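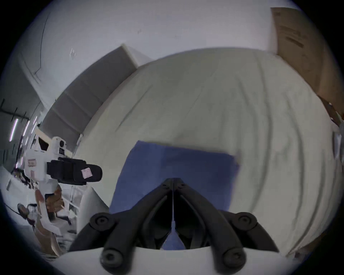 *Jaws open over the blue cloth, second gripper in the left hand. Jurkotano bed setup.*

ok thread. we lost a big chunk of the folding data and I want to write it up while I'm still annoyed about it. 4 Feb 2019, typing fast, sorry

---

Short version: left and right grippers stopped agreeing on what time it was. Everything looked fine. Everything was not fine. 253 takes out of 400 in the trash

---

Setup for anyone new. One gripper in each hand, you fold stuff on a bed, the grippers log jaw opening + where they are + video. Robot arm in Paltanley learns from the logs. Arm has the same jaws on it

---

First sign of trouble wasn't even on our end. Paltanley ran the new training batch on the arm and it started closing late on the left side. Goes down to the sleeve, perfect spot, starts lifting, THEN closes. Grabs air

---

They figured bad camera calibration. So did I. Redid the calibration. Air again

---

Then it got less cute. Left jaw missed a hem, went back down for it, closed late again and got a mouthful of mattress edge instead. And then the arm tried to lift the mattress

---

Force limit did trip, but slow, way slower than anyone liked. Operator hit the stop first. No one hurt, one sheet with a rip in it, one jaw finger with a chewed up rim. Arm stayed powered off till we had an answer, which was the right call imo

---

Adoración Montes is the one who found it. She skipped the arm completely and pulled our raw logs, put left jaw opening and left video side by side and stepped through one frame at a time

---

In the video the jaws close. In the log the jaws are still open. 300 ms later the log says closed. Every grasp. Right hand side, no problem at all

---

So the robot did exactly what we taught it. We taught it to close late with the left hand. ugh

---

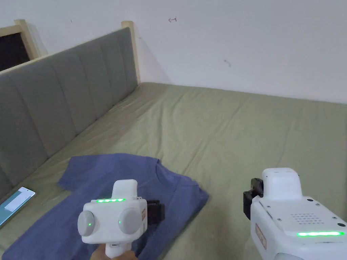

**Lashari Log · Issue 25**

That's the page header from our internal log btw, the full writeup is going in that issue. Thread continues

---

Look at the lights. Four green dots on the left one, long green bar on the right one. Green = "I am on and I am recording." I had been reading green as "we are synced" since October. It has never meant that. It's in the Akdale sheet, page I never read

---

There is NO light for sync. There's a number on a status page, in gray, under the battery number. You have to scroll

---

What we think happened: both grippers grab a shared clock once, at power on. If one of them drops off the network for a sec and rejoins, it's supposed to ask for the clock again. Left one rejoined and didn't ask. Jaw log kept going on the old clock, video picked up the new one

---

Which is why calibration looked ok. Calibration only uses the video. The jaw readings could be from last week and it'd still pass

---

Somebody asked if the right gripper ever does it. Haven't caught it yet. Same firmware so I'm assuming it can. Not going to call it a "left gripper bug" till I know more

---

Q I keep getting: why not just shift the left logs by 300 ms and keep them

Tried it. Works on maybe the ones you look at first. Then you hit a take where it dropped off in the middle, so the front half is good and the back half is late, and your fix breaks the front half. A few dropped off twice. We're not hand repairing that, we're redoing it

---

Ok what's changed as of today. Some of this is dumb and low tech and I'm fine with that

- Clap check. Start of every take: both jaws shut, open, shut, in view of both cameras. End of the take, same again
- Script compares video vs jaw log on the claps. Off by more than 25 ms, take gets rejected on the spot with a loud beep
- Power cycle both grippers together. Never just one
- Sync number is now the biggest thing on the status page

---

The clap at the END is the important one. Start only would of missed the mid-take drops. Adoración's idea, I argued against it for ten minutes because it makes the takes longer. I was wrong

---

Arm side, Paltanley is doing their own list. The parts I know about:

- lower force limit any time the jaws are near the bed surface
- no lifting unless jaw opening says something is between the fingers
- if a regrasp fails, stop and wait for a person, don't go again

---

Honest opinion, that second one should of been there on day one no matter how good the data is. Bad data shouldn't be able to get an arm to lift furniture. We're going to have a talk about it

---

Reported to Akdale with two of the bad logs attached. They wrote back same day and asked for the network trace too, which we hadn't saved. We save it now

---

If you run a two-hand rig like this, go check yours. Pick any old take, find a grasp, step the video to the frame where the jaws meet, look at the jaw number for that frame. Takes a couple minutes. Do one from the end of the take too

---

Someone replied asking does the fabric matter. For the bug no. For spotting it, yeah a bit. With a thick towel the jaws stop early and it's hard to say which frame is "closed." T-shirts are much easier to check, the fingers come almost all the way together

---

Also asked: are the 147 left over any good. They pass the timing check. But they're mostly from the start of sessions so you get a lot of first folds and not much of the fiddly stuff after. Using them for testing only for now

---

Redo starts tomorrow. Same shirts, same bed, more clapping. My thumbs are going to hate this

---

Will add to the thread when Akdale gets back to us on the trace. Arm stays off the bed until the force limit change is tested on a foam block first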